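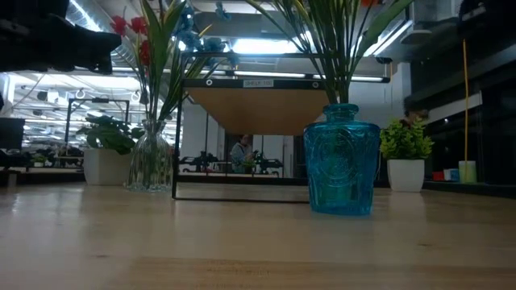

Informe de avance n.º 3
Proyecto Cakuson – Mobiliario auxiliar y objetos decorativos para entornos de ensayo doméstico
Destinatario: Dirección de Programas, Bramwell
Responsable técnica: Tyra Westerberg
Fecha: 2025-07-01

1. Objeto del informe

El presente documento recoge el estado de los trabajos del proyecto Cakuson desde el informe anterior, entregado en enero. Se limita a la línea de mobiliario auxiliar y objetos decorativos: estantes de sobremesa, jarrones de vidrio y plantas en maceta. Las líneas de iluminación y textil se informan por separado.

2. Estado general

La línea avanza conforme al plan aprobado, con una desviación en el suministro de vidrio que se detalla en el apartado 5. El inventario se ha migrado al nuevo registro y la mesa de trabajo principal se encuentra en uso. Queda pendiente el cierre de las fichas de los objetos de vidrio con relieve.

3. Estantes de sobremesa

El modelo de referencia es un estante de estructura de varilla metálica negra con panel superior en tono madera. La unidad colocada en la mesa principal lleva la etiqueta blanca SHELF 101 en el travesaño frontal, entre las dos fijaciones. Se ha optado por esa posición para todas las unidades etiquetables de la serie: es legible desde el frente del puesto y no interfiere con los objetos que se colocan encima del panel.

El código de la etiqueta identifica la unidad física, no el modelo. El modelo se consulta en la ficha correspondiente del registro. En el informe de enero ambos datos figuraban en una sola columna, lo que produjo entradas duplicadas en el traspaso. El error está corregido y las fichas afectadas se han vuelto a emitir.

Durante el periodo se ha revisado el procedimiento de montaje de los estantes. Los cambios son los siguientes:

Apriete de las fijaciones del travesaño en dos pasadas, la segunda con el estante ya apoyado sobre la mesa.
Comprobación de la escuadra de la estructura antes de colocar el panel superior.
Verificación del apoyo de la barra inferior sobre una superficie plana de referencia.
Limpieza del travesaño con paño seco antes de adherir la etiqueta.

La segunda pasada de apriete ha eliminado el ligero balanceo registrado en las primeras unidades. El ensayo de carga estática se realiza con una masa de 12 kg centrada en el panel. Ninguna de las unidades ensayadas presenta deformación permanente apreciable. El ensayo con carga descentrada no se ha iniciado – depende de la entrega del útil de apoyo encargado a Domex.

4. Jarrones de vidrio

La colección combina piezas transparentes y piezas de color. En la composición actual de la mesa principal intervienen dos jarrones de geometría distinta, seleccionados por el contraste entre sus superficies:

Jarrón de vidrio azul turquesa, translúcido, de hombro redondeado y cuello corto y estrecho, con relieve decorativo y motivo de medallón circular. Contiene un ramo de hojas verdes largas y finas.
Jarrón de vidrio transparente, de cuerpo inferior bulboso y acanalado, con cuello estrecho que se abre ligeramente en la parte superior.

El primero se sitúa delante del estante, hacia la derecha; el segundo, a la izquierda, junto a la pata. Con esta disposición el follaje se superpone a parte del estante y el jarrón transparente queda próximo a la estructura negra, de modo que la composición reúne en poco espacio vidrio, metal y elementos vegetales.

La descripción normalizada de las piezas con relieve ha requerido más trabajo del previsto. El vocabulario inicial distinguía únicamente entre vidrio liso y vidrio texturado. Se ha ampliado con los términos «acanalado», «con relieve» y «con medallón», y se ha añadido un campo independiente para el grado de transparencia. Las fichas de vidrio liso no se modifican.

El follaje se registra ahora como elemento propio, con indicación del recipiente al que está asignado. Con el criterio anterior formaba parte de la ficha del jarrón, y cada cambio de ramo obligaba a abrir una revisión de la pieza. El nuevo criterio se aplica también a las plantas en maceta blanca situadas más atrás en la mesa.

5. Suministro e incidencias

El pedido 2209, cursado a Cluteck, comprendía jarrones de repuesto y macetas. Las macetas se recibieron completas. De los jarrones, tres llegaron con desportilladuras en la boca y fueron devueltos. El proveedor ha aceptado la reposición sin coste y ha propuesto un embalaje con separadores individuales, que se considera adecuado.

La incidencia afecta al calendario de las fichas de vidrio, no a la disponibilidad de la mesa principal. Mientras se recibe la reposición no se sacará del almacén ninguna pieza de reserva con relieve.

No se han producido roturas en el puesto durante el periodo. Se mantiene la norma de mover las piezas de vidrio con las dos manos y con el cuello libre de follaje.

6. Mesa y entorno

El tablero es de tono claro, con veta poco marcada y un brillo suave. Se ha valorado cubrirlo con un tapete mate y se ha descartado: el tapete se desplaza al arrastrar los estantes y oculta las marcas de posición auxiliares. La limpieza se realiza con paño de microfibra y agua, sin productos abrasivos ni ceras.

La iluminación general de la sala se ha mantenido sin cambios. Está pendiente una medición de la iluminancia sobre el tablero, que se incluirá en el próximo informe junto con la comparación entre vidrio transparente y vidrio de color.

7. Ejecución económica

El gasto en material fungible y repuestos se mantiene dentro de la partida aprobada de 2000 euros. La reposición de Cluteck no genera cargo. El útil de apoyo de Domex está comprometido pero no facturado. No se solicita ampliación de la partida en este periodo.

8. Trabajos previstos

Cierre de las fichas de vidrio con relieve, una vez recibida la reposición.
Ensayo de carga descentrada de los estantes.
Medición de iluminancia sobre el tablero.
Segunda composición de mesa, con el jarrón transparente en posición frontal y el turquesa retirado hacia el fondo.
Revisión de la adherencia de las etiquetas tras limpiezas repetidas.

9. Decisiones solicitadas

Se solicita a Bramwell la validación del vocabulario ampliado para vidrio antes de emitir las fichas pendientes. Se solicita asimismo conformidad con el registro separado del follaje – el cambio afecta a la numeración de los anexos ya entregados y conviene aplicarlo en una única revisión.

Anexos remitidos por separado: registro de inventario, procedimiento de montaje revisado, acta de devolución del pedido.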